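Heltstead Study Finds Simulated Bedding Scores Say Less Than Claimed

Robot arms that handle blankets well on a screen deserve closer questioning, lab says

HELTSTEAD – A headline success rate of 97 percent on a simulated bed-making task fell sharply once researchers changed what the word "success" meant, according to results released in December by the Drullwood Laboratory.

The study looked at Rovex, a training method that teaches a single robot arm to grip a blanket by its edge and move it, entirely in simulation. The lab developed Rovex itself. It is now asking other groups to be careful with the number that came out of it.

"We had a good score and I didn't believe it," said Archana Rastogi, who led the work. "A blanket can end up in the right place while everything on top of it ends up on the floor. Our first scoring rule was perfectly happy with that."

Under the first rule, a trial passed if the blanket's edge came to rest close enough to a target line. Under the second, called the Kaushik check, the trial also had to leave any loose items resting on the bed. The lab rescored all 1,477 recorded trials with the stricter rule. No retraining was done between the two counts, so the arm's behavior was identical in both.

The lab is not publishing a single replacement figure. Results varied too much with the stiffness setting of the cloth, Rastogi said, and an average would hide that. Full tables for all 20 cloth settings are in the technical report, including 2 settings in which the simulated fabric passed through the mattress and the trials had to be thrown out.

Claims that the method is ready for homes or hospitals are not supported by this work. Rovex has not been run on a physical arm. Simulated cloth stretches, slides and folds according to equations that are chosen partly for speed, and the lab has no measurements yet showing how closely they match a real blanket. Light and floor texture were also kept simple – a choice that makes training faster and probably makes the job easier than it should be.

"People see a rendered bedroom and assume the hard part is done," Rastogi said. "I'd call it a decent test bench. I would not let it near my own bed."

The method does appear to have one solid result. Arms trained with Rovex learned to choose a grip point on the blanket's edge in fewer attempts than arms trained with the lab's older approach, and that held under both scoring rules. Whether the advantage would survive a worn or heavier fabric is unknown.

The scoring code and trial recordings are available on request from the Drullwood Laboratory in Heltstead. Groups that have reported their own bedding or laundry scores are invited to run the Kaushik check on them and send back the outcome, good or bad. Physical trials will be announced separately if funding is approved. 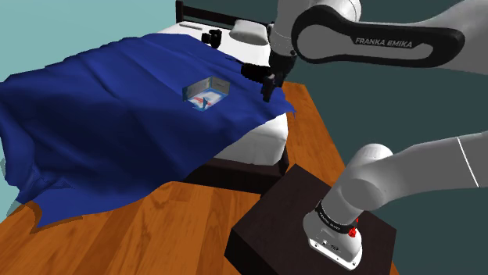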